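Projet de semestre – rapport intermédiaire, version du 29 mars 2023
Rédaction : Gleice Arruda

## 1. Objet de l'étude

Le rapport porte sur l'aptitude du carton ondulé de récupération à un second usage domestique, pour le rangement de textiles et de petits objets légers. Le gisement étudié est celui de la rue Chmielewska, où les commerces déposent leurs emballages vides dans un local commun. La question posée est celle de la perte de résistance à la compression verticale après un premier cycle d'expédition et un séjour en air humide.

La bibliographie réunie au premier trimestre traite surtout de la caisse neuve. La formule de McKee relie la résistance d'une caisse à la compression sur chant du carton, à son épaisseur et au périmètre de la base. Elle suppose des arêtes intactes et ne tient pas compte des plis secondaires, fréquents sur une caisse déjà ouverte.

## 2. Matériel

Les caisses proviennent de deux lots, désignés dans la suite par Omlow (simple cannelure C) et Kedeck (double cannelure BC). Aucune caisse présentant une déchirure traversante n'a été retenue. Les rabats supérieurs ont été coupés au cutter, au ras du pli, pour reproduire la configuration la plus courante en rangement ouvert. L'usage visé reste peu exigeant sur le plan mécanique : chiffons, chutes de tissu, papier froissé, petits flacons.
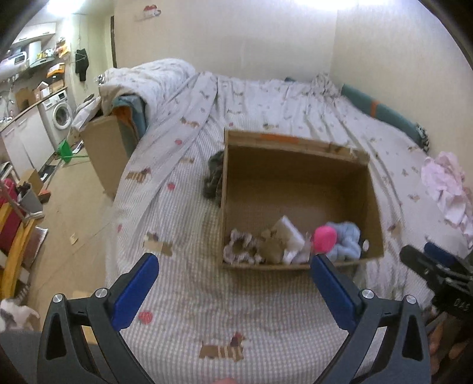

## 3. Protocole

1. Conditionnement des caisses à 20 °C et 80 % d'humidité relative, dans l'enceinte Jarosano du laboratoire.
2. Relevé de la masse avant et après conditionnement.
3. Mise en charge verticale entre deux plateaux parallèles, à vitesse constante, jusqu'à la rupture.
4. Repérage de la zone de flambement sur les quatre faces.

La durée de conditionnement a été fixée à 90 heures. Un essai préalable, arrêté plus tôt, donnait une masse encore croissante et n'a pas été exploité.

## 4. Premiers résultats

La charge moyenne à la rupture du lot Omlow s'établit à 296 N après conditionnement. Le flambement s'amorce presque toujours au milieu des grandes faces, puis gagne les angles. La suppression des rabats modifie nettement le comportement du bord supérieur – celui-ci n'est plus tenu et s'évase dès le début de la mise en charge.

Les essais du lot Kedeck ne sont pas terminés. Deux caisses ont été écartées en raison d'un défaut de parallélisme du plateau supérieur, corrigé depuis.

Pour un contenu souple et léger, la charge propre reste très inférieure à la charge de rupture. Le cas dimensionnant est donc l'empilement, qui suppose un couvercle ou une plaque intermédiaire. La tenue du fond, fermé par ruban adhésif, fera l'objet d'une série séparée.

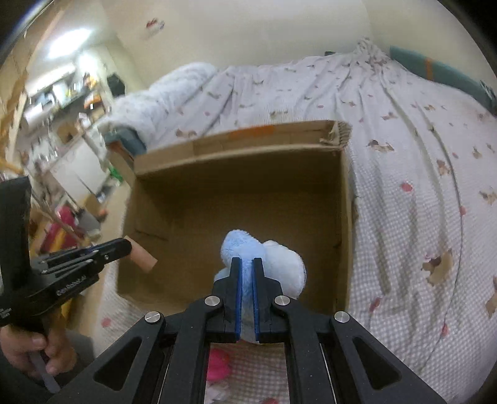 *Figure 2 – Peluche bleu clair au-dessus d'une caisse en carton ouverte.*

## 5. Suite des travaux

Restent à traiter : la fin du lot Kedeck, la série sur les fonds et la comparaison avec des caisses conservées en atmosphère sèche. Les courbes force-déplacement seront jointes en annexe au rapport final, avec les relevés de masse.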